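About Rollau Upholstery School

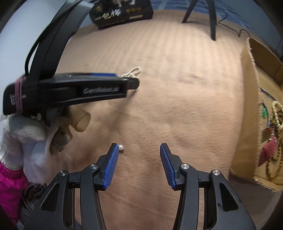
Rollau opened in 2000 as an evening class run by Kayode Okeke. We now teach 46 students a year, most of them with no sewing background. The beginner course runs 16 weeks and starts in June. It covers webbing, padding, cutting and hand stitching.

Aoi Yokoyama teaches the advanced course and handles enrollment. Students bring their own chair or stool. Tools are provided, and fabric is sold at cost.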